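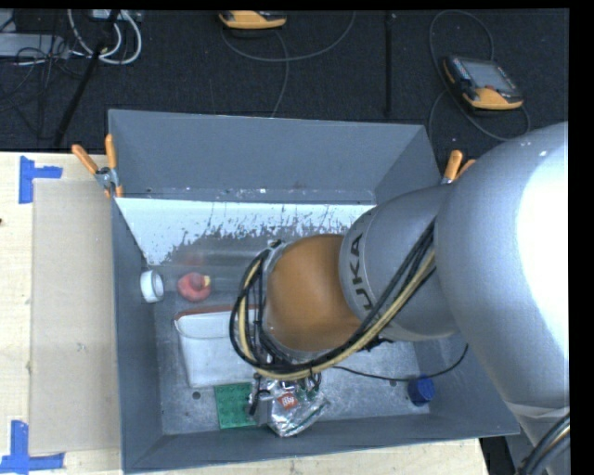
Which gripper do we take into the September trial?

The two-finger one from Prurach, with the Matex suction cup kept on the shelf as a backup. The reasons are in item 3, along with the objections, which were longer.

Bin Picking Working Group
Minutes, 8/4/20

1. Minutes of the previous meeting

Accepted with one correction. The phrase "the controller performed as expected" has been changed to "the controller performed," at the request of everyone who was in the lab that afternoon.

2. Matters arising

The request for a second test bin is still with purchasing. Purchasing has asked what is wrong with the first bin. A reply was drafted in the meeting, shortened twice for tone, and will be sent.

The cable question is also still open. The group agreed in the spring that the harness on the KUKA needed rerouting so the wrist could turn all the way without an argument. Two proposals exist. Their authors sit at adjacent desks and have each asked the chair to forward theirs to the other. The chair will do so.

3. Gripper comparison

Results were presented for the three candidates. Each gripper was given 335 pick attempts on the mixed set, same arm, same camera, same lighting, same bin.

Prurach two-finger: 188 clean picks. Good on anything with an edge to pinch. Poor on flat items lying flush with the floor of the bin, where it tends to push them into a corner and then report that the bin is empty.

Matex suction: fewer clean picks overall, but the best of the three on flat goods. Hopeless on crinkly packaging, which it lifts an inch and lets go of. The vendor's suggestion that we test with smoother objects was noted.

Coşkun three-finger: withdrawn partway through its runs after a finger pad came off. The pad was found the next morning. The vendor has offered a replacement set and the group accepted, with the understanding that the runs start again from zero.

Discussion followed. One view was that 188 is a poor number and that we should say so plainly in the report. Another was that the mixed set is deliberately nasty and that a customer's bin would be kinder. The first view replied that it had seen a customer's bin. It was agreed to print the number with a short note on the object set and let readers feel however they like.

A proposal to combine suction and fingers in one tool was raised for the fourth meeting running. It was again thought interesting, and again lacked anyone willing to build it.

Decision: Prurach two-finger for September. Matex to be mounted only if the flat items are still a problem by the halfway point.

4. Camera position

The fixed overhead camera stays. The wrist camera gave nicer depth on small objects but added time to every pick, as the arm had to stop and have a look first. The glare problem was discussed. Shiny packaging and shiny arm covers both confuse the segmentation, and a matte wrap for the arm was suggested. Approval was given for one roll. Color to be decided by whoever buys it, and not by email.

5. Controller

The Grustbridge controller was compared with the one we have. It is faster to recover from a bad grasp, taking 6 seconds where ours takes long enough that people go and get coffee. Against that, it lost its connection to the gripper twice in one afternoon and on both occasions gave the message "Done."

The trial license runs for 60 days and the clock started when the box was delivered, which was some time before it was opened. The group will ask for an extension. If none is given, the September trial runs on the old controller and the report will say which one was used, in the first paragraph this time.

6. Object set

Agreed to freeze the set until the trial is over. No one is to add objects from their desk, lunch, or car. Objects damaged during a run should be replaced with the same item and the swap written in the log. "Replaced blue thing" is not enough for the log.

7. Any other business

A member asked whether the pendant could be put back on its hook at the end of the day. The hook was agreed to exist.

The clamp question was deferred.

Actions

Mechanical: reply to purchasing; fit new Coşkun pads when they arrive; pick one cable routing and do it.
Vision: buy matte wrap; rerun the overhead calibration with the arm parked.
Software: ask Grustbridge for the extension and for an explanation of "Done."
Chair: forward both cable proposals; circulate the table from item 3 with the column headings fixed.

Next meeting in September, before the trial starts, same room unless it is booked again.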